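Washing up by hand

The dishwasher packed up in May and I still haven't replaced it. A man came out from Pilbridge, looked underneath and quoted me more than I paid for it new.

So I wash up after tea with the radio on. Glasses first, then plates, then pans. It takes me roughly 30 minutes, less if I've done a one-pot supper. My gran in Traduvcombe did it that way until she was 91.

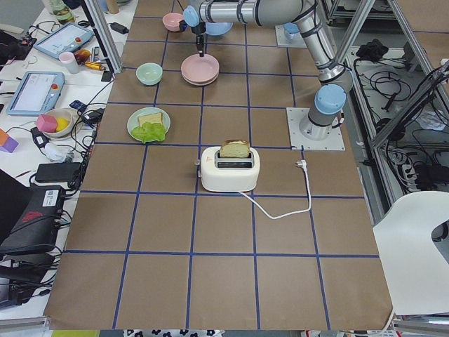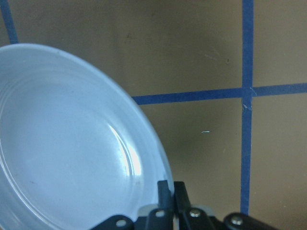
I do miss being able to hide things in it when people call round - the draining board is full most evenings. I've bought a second rack and better gloves, and I change the water before the pans.

I may look again after Christmas.

Share (29)

2 comments

Finn Frerichs
Same here. Soak the porridge pan in cold water, not hot.

Mollah
Is the second rack a folding one?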